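Garment Care and Folding, Unit 11
Padded Jackets: Laying Out and Folding
Handout prepared by Vega Lorente

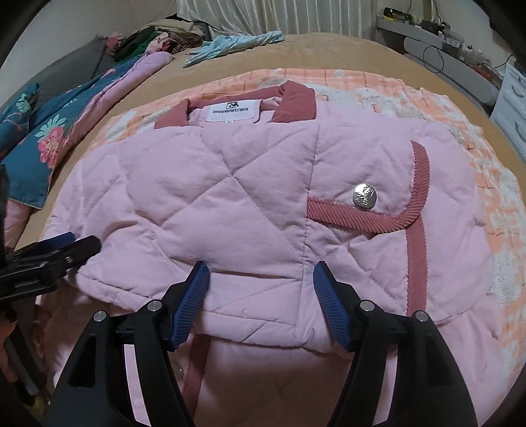 Fig. 1. Quilted jacket on a bed, with corduroy collar and trim.

Quilted jackets are bulky, and most first attempts end up too thick to stack. Work on a bed or a wide table.

Before folding
Read the label inside the neck and look for a care tag in the side seam. Copy the fiber content onto your worksheet. Note any second fabric – the jacket in Fig. 1 has a corduroy collar and a band of corduroy along the flap. Corduroy has a pile, and a hard crease can leave a mark.

Steps
1. Lay the jacket out with the front facing up. Close the snaps or buttons.
2. Smooth the panels from the center seam out to the sides.
3. Set the collar. In Fig. 1 the left end lies low and the right end stands up. Both ends should match before you go on.
4. Bring each sleeve in across the body. Press out the air with a flat hand, starting at the shoulder.
5. Fold the hem up toward the collar, one time only.
6. Turn flaps so that metal buttons do not press into the padding.

Storage
Shelf, collar up, no more than three jackets to a stack. Do not use vacuum bags for down. For polyester fill they are fine for a short trip – shake the jacket out afterward and hang it overnight.

For next time
Bring one padded jacket and the worksheet. Ramiro Barroso will cover stain removal on corduroy.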